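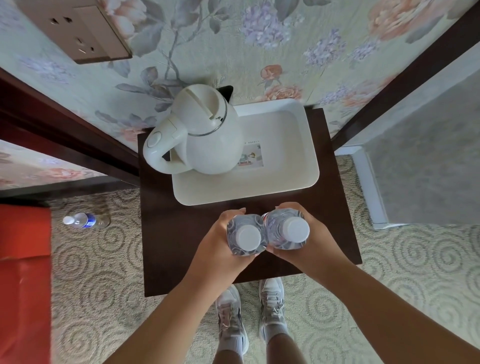
Bottled water next to a kettle tray: how many per room?
Kemgate2203

Small square stand, kettle tray at the back. How many bottles fit in front without blocking the outlet?

Robichaud

Two. Leave 30 cm clear for the kettle cord. Keep the rest in the pack on a stool.
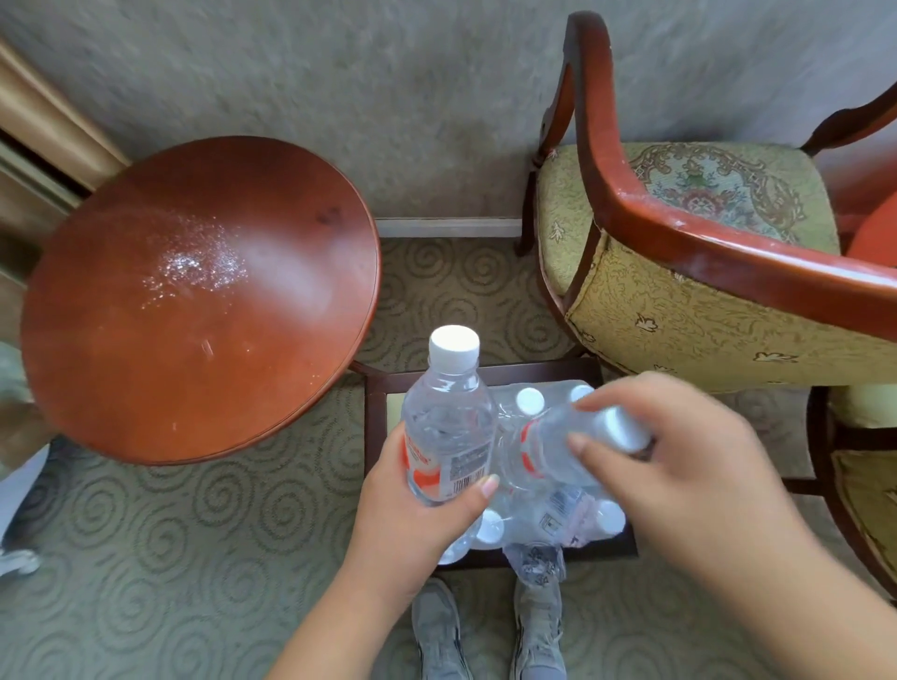 Pack on a footstool, film torn at the front.

Flekora_33

Depends on the stand. Ours hold four. Wipe the top first.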